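Flulent hand gripper - pads, jaws and the Drustance recording method

7 min read

In stock again as of September. Pads ship separately, see below. If you ordered in the summer and still have the old wrist plate, write to us and we'll swap it.

The Flulent is the two-jaw gripper we use in the Drustance work at Posham. You hold it, you squeeze, it records. No arm needed while you collect. The same jaws bolt onto an arm later, so what the camera saw in your hand is close to what it sees on the robot. People kept asking us for the one from the paper and we got tired of mailing out drawings, so now it's a product.

What you get

Body with handle and trigger. Left and right jaw, black plastic, assembled. One pair of blue textured pads, fitted. Camera mount (camera not included, bring your own, wide lens strongly recommended). Arm adapter plate. Hex key. A printed sheet that is already out of date, use this page.

Not in the box - spare pads, charger for your recorder, the policy weights. The weights are a download and the link is on your order mail.

The method, short version

Drustance is a way of recording homes and training on the recordings. Most of our early data came off a lab bench with six objects on it and a gray backdrop, and the policy was great on that bench and hopeless in a kitchen. So we changed the recording. Same gripper, same people, real rooms. Whatever was on the table stayed on the table.

The other half is how an episode gets cut. We don't record one pick per file. The operator starts, does a string of small jobs at normal speed, stops when they feel like it. Cutting happens after, from the jaw width signal. Jaw closes and stays closed on something, that's the start of a carry. Opens again, that's the end. Everything between carries is "approach", and we keep it. Early on we threw approach away. Bad idea. That is where the policy learns to come in past a thing it doesn't want.

What we measured

Set one: bench only. Set two: homes only, 531 episodes, collected over 11 homes. Same total recording time in both sets, we trimmed the bench set down to match. Same network, same training budget, same everything we could think of.

Tested on an arm in two rooms that appear in neither set. Task was pick the named item and put it in a container. Bench set finished 42 percent of trials in the easier room and fell apart in the other one. Homes set was clearly better in both, and the gap was widest with soft things - socks, slippers, cloth, anything that changes shape when you touch it. Hard boxes were nearly a tie.

I don't want to oversell this. Two rooms. One arm. One person resetting the table, me, and I knew which policy was running for part of it. We redid that part blind later and the order of the two didn't change, but the write-up has both runs in it so look for yourself.

What didn't help: more lighting variation added in software. Made no difference we could find. Also tried a smoothing step on the hand motion before training, looked nicer, did slightly worse. Turned it off. The option is still in the config, leave it off.

Where it fails

Clear glass. Still. The policy gets to a jar and then dithers. Slightly better with a label on.

Things deep in a container with soft sides. The wide jaw assembly touches the rim first, the rim folds in, and now the camera can't see the item. Human operators just wiggle. The policy wiggles too, having learned it from us, but it doesn't know when to quit. There's a timeout in the newest version.

Flat things on cloth. Napkin on a tablecloth, thin book on a blanket. Pads want some edge to bite on. You can pinch the napkin in the middle and lift, and operators do it without thinking, but on the arm it grabs tablecloth as well, more often than I'd like. Busy prints are not the problem by the way, we checked, plain cloth was just as bad. It's height control.

Pads

Blue is standard. Textured face, a bit of give. They wear at the tip first. When the texture is gone at the tip, change both sides, never one. A new pad against an old one pulls to one side and you'll see it in the jaw signal as a little step at contact. We lost a week of data to that before somebody looked at the plots.

Pads are cast for us by Kadrić and come in pairs from the same pour. Keep pairs together. Don't clean with alcohol, they go shiny and then they slip. Water and a drop of dish soap. Dry them before you record.

Do not cut them shorter to reach into narrow things. I know. Don't.

Setup, first time

Charge the recorder fully.
Mount the camera, tighten until the mount stops moving, then stop tightening.
Open and close the jaws ten times with the recorder on. That sets the width range.
Check both pads are in view at full open. If one is missing the mount is rotated.
Record one throwaway episode and actualy watch it.

That last one is the step people skip. Watch it at full speed with the jaw plot underneath. If the plot lags the picture your clock sync didn't take, run it again.

Bolts on the jaw linkage come set from us. Leave them until something feels loose. If you do open it, the big one goes snug and no further, or the trigger gets heavy and your operator's hand is done by lunch.

Operator notes

Fingers get tired before arms do. Swap people often. Two short sessions beat one long one and the data from the end of a long one is visibly sloppy - late closes, dropped things, shortcuts.

Move at the speed you'd move if nobody was recording. New operators go slow and careful and the policy comes out slow and careful and then hits the timeout.

Don't tidy first! This is the single biggest thing. We asked one home to get ready for us and they put everything away, very kind, and the recordings from that morning look like the bench set. Leave the fan on the table. Leave the toys. If the operator has to go around something, good.

Do move anything breakable you'd be sad about. And ask before recording, every room, every time, even if they said yes at the door. Faces and paper mail get blurred on our side before training but it's better if they aren't in there.

Arm use

The adapter plate fits the common flange pattern, check your arm's drawing against ours before ordering. Jaw force limit is set in firmware and shipped low. You can raise it. We ran all reported trials at the shipped value so if you raise it your numbers aren't comparable to ours, say so in your paper please.

Latency matters more than I expected. Measure it on your own setup. The script is in the tools folder, takes a couple of minutes, it writes one number into the config and you never think about it again until you change cables.

Price and ordering

1,349 for the full set, tax and shipping on top. Pads by the pair, price is on the order form. University orders on invoice are fine, put the PO in the first mail or it goes to the bottom of the pile. Spare jaws exist but we only sell them as a left and right together.

Questions to Ginette Rey, or leave them below, I read these most evenings.

Comments

mattk_lab
Does the width signal cut work for pushing? We have a lot of episodes where the jaws are closed the whole time and you shove a thing with the tips.

Ginette Rey
No. Closed on nothing reads as closed, so a push comes out as approach. We tag pushes by hand for now. There's a field for it in the episode file, "manual", free text.

orrin
Pads arrived, thanks. One pair has a small bubble near the bottom. Usable?

Ginette Rey
Bottom is ok, that part hardly ever touches anything. If it's in the top third send a photo and I'll replace the pair.

two_left_hands
I'm left handed and the trigger is fine but the camera cable ends up in my sleeve. Anybody solved this?

orrin
Cable goes up the inside of the forearm with a velcro strap at the elbow. Works for me and I'm righty, so mirror it I guess.

jpdelmar
Trying to repeat the homes result in one apartment only. Is one room enough if we change what's on the table between episodes? Also how do you split train and test when the containers repeat, we own exactly one soft basket and it's in every clip.

Ginette Rey
One room is a start but I'd expect it to learn the room. Changing the objects helps with picking, doesn't help much with coming in from a new side. If it's one apartment then use the bedroom, the kitchen, the hallway shelf, whatever has a surface, and stand in diferent spots. For the split we go by room, never by episode. So if the basket is in every clip, fine, let it be in both, just hold out a full room and say in the write-up that the container was seen. Then borrow a different one for the last test. Slippers and small boxes in the same basket is a good mix to begin with, one soft, one hard.

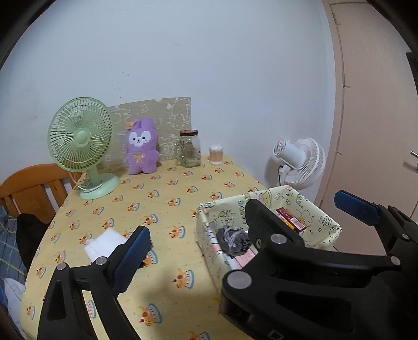
And mix up the order within a session. We had operators who always did the hard item first and the soft one second, and the policy picked up on it, it would go looking for a box before anything else no matter what you named. Took us far too long to spot. Now the operator gets a shuffled list on the phone and follows that. The shuffle script is in the same tools folder as the latency one, needs a plain text file with one item per line. Mail me if it chokes on accents, it did for me last time.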